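Tirnell: índice de páginas y orden de lectura de tebeos por entregas

README del conjunto, versión de junio

Contenido

Tirnell reúne metadatos de páginas, viñetas y orden de lectura de 121 series de historieta publicadas por entregas. Sirve para probar visores de lectura en línea, conversores de formato y programas de segmentación de viñetas. Las imágenes de las páginas no se distribuyen. Cada registro remite a la página por un identificador estable, y quien tenga acceso legítimo a los ejemplares puede enlazar ambos lados con el script enlazar.py.

El conjunto parte del catálogo interno de Nerano, una editorial pequeña que cedió sus fichas, y de la colección Mac an tSaoi, cuyo inventario se volcó a mano desde fichas de cartulina. Los dos orígenes se distinguen por el campo procedencia (valores NER y MAS). No se mezclan dentro de una misma serie.

Estructura de archivos

series.csv
Una fila por serie. Campos: id_serie, titulo, titulo_alternativo, sentido, procedencia, nota.

numeros.csv
Una fila por número publicado. Campos: id_numero, id_serie, ordinal, ordinal_impreso, paginas, cubierta_incluida.

paginas.csv
Una fila por página. Campos: id_pagina, id_numero, posicion, tipo, doble.

vinetas.jsonl
Un objeto por viñeta, con el polígono en coordenadas relativas (de 0 a 1), el ordinal de lectura y la lista de bocadillos que contiene.

errores.txt
Incidencias conocidas y sin corregir. En esta versión son 39.

Todos los archivos están en UTF-8, sin BOM, con salto de línea LF. El separador de los CSV es el punto y coma. Los títulos con punto y coma propio van entre comillas dobles.

Convenciones

El campo ordinal es numérico, empieza en uno y no tiene huecos. El campo ordinal_impreso recoge lo que pone la cubierta, aunque sea un error de imprenta. Hay series que repiten un número y series que saltan del cuatro al seis. Para pasar al número siguiente en un visor se usa siempre ordinal; ordinal_impreso solo se muestra al lector.

El campo sentido admite tres valores: ID (izquierda a derecha), DI (derecha a izquierda) y V (desplazamiento vertical). Si el sentido cambia a mitad de la serie, la serie se parte en dos registros y se enlazan en nota.

Las páginas dobles cuentan como una sola fila, con doble = 1. La posición que sigue a una doble se incrementa en dos, para que la paridad se conserve. Es la causa más frecuente de consultas: si al contar filas no sale el total de paginas, hay que sumar las dobles otra vez.

El campo tipo toma los valores cubierta, guarda, historia, correo, publicidad, contracubierta. Las páginas de correo de lectores se conservan en el índice pero no tienen viñetas asociadas.

Anotación

El ordinal de lectura de las viñetas lo asignaron dos personas de forma independiente. Cuando no coincidían, Nosipho Modise revisaba la página y fijaba el orden. Las composiciones sin retícula (viñetas superpuestas, figuras que salen del marco, diagonales) llevan ambigua = 1 y dos listas de orden, preferente y alternativa. Las métricas oficiales aceptan cualquiera de las dos.

Los bocadillos se marcan con su contorno y sin rabillo. La transcripción del texto quedó fuera del alcance. Las onomatopeyas dibujadas dentro de la viñeta no se consideran bocadillo -- en la versión anterior sí, y quedan restos en casi 20 series, listados en errores.txt con el código ONO.
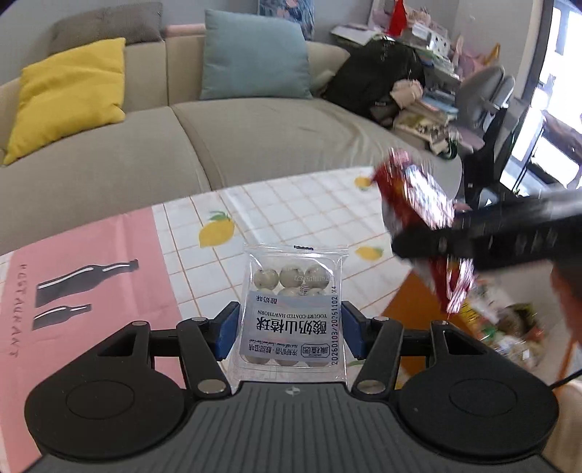
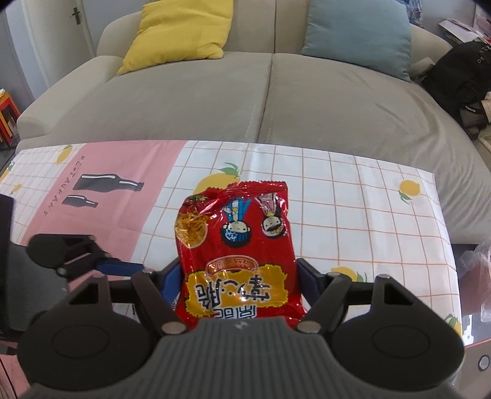 ¿Se puede usar el índice para un visor que navegue con las flechas del teclado?

Con paginas.csv basta para eso. La flecha de avance lleva a la siguiente posicion dentro del mismo id_numero; al llegar a la última, se busca el ordinal siguiente en numeros.csv. En las series con sentido DI hay que invertir las flechas en el visor, porque posicion sigue siempre el orden de lectura y no la disposición física. Con sentido V conviene asignar el avance a la flecha abajo.

Particiones

Se entregan tres listas de identificadores de serie: entrenamiento.txt, ajuste.txt y prueba.txt. La lista de prueba contiene 44 series. El reparto se hizo por serie completa; ningún número de una serie de prueba aparece en las otras dos listas. Dos series derivadas comparten dibujante y personajes con su serie madre y se asignaron a la misma lista que esta.

Quien prepare un reparto propio debería mantener la unidad de serie. Con reparto por páginas los resultados de segmentación suben de manera artificial, dado que muchas series repiten la misma retícula de principio a fin.

Uso de los scripts

Requieren Python 3 y ninguna biblioteca externa, salvo dibujar.py, que necesita Pillow.

python enlazar.py --indice . --paginas RUTA
Comprueba que cada id_pagina tenga su archivo y escribe faltan.txt con los que no se encuentren.

python validar.py --indice .
Revisa claves, ordinales sin huecos y polígonos cerrados. Termina con código 0 si todo es correcto y con código 2 si solo hay incidencias ya recogidas en errores.txt.

python dibujar.py --pagina ID --salida ARCHIVO
Superpone los polígonos y el número de orden a la página. En páginas con ambigua = 1 usa la lista preferente; la opción --alt muestra la otra.

La ruta de --paginas no debe contener enlaces simbólicos. En Windows, enlazar.py falla con rutas muy largas; se resuelve colocando la carpeta en la raíz de la unidad.

Limitaciones

La colección Mac an tSaoi está sesgada hacia el tebeo de humor de página única. Los resultados medidos solo sobre registros MAS no se trasladan bien a series de aventura.

Las series con sentido V proceden todas de Nerano y se cortaron en páginas según el archivo de origen, que a veces divide una viñeta por la mitad. Esas viñetas aparecen dos veces, con el mismo valor en id_union.

El campo titulo_alternativo está incompleto. No se ha comprobado la grafía de los títulos traducidos.

Licencia y cita

Los metadatos y los scripts pueden copiarse y modificarse citando el conjunto. La licencia no alcanza a las obras indexadas, cuyos derechos siguen siendo de sus titulares. Para citar: Modise y Mỹ Diệp, Tirnell, índice de páginas y orden de lectura, Trikari, versión de junio.

Cambios respecto a la versión anterior

Campo doble añadido a paginas.csv. Antes se deducía del ancho.
Los polígonos pasan de píxeles a coordenadas relativas.
Corregido el sentido de cuatro series de Nerano marcadas como ID.
Retirado el archivo autores.csv, con demasiadas atribuciones dudosas. Volverá cuando se haya contrastado con los créditos impresos.
validar.py ya no se detiene en la primera incidencia.

Mantenimiento

El conjunto lo mantiene Mỹ Diệp desde Trikari. Las correcciones se envían como parche sobre los CSV, con una línea por cambio y el id_pagina o id_numero afectado. No se admiten hojas de cálculo: alteran los ceros iniciales de los identificadores. Las propuestas sobre orden de lectura deben indicar la secuencia completa de la página, también cuando solo se discutan dos viñetas.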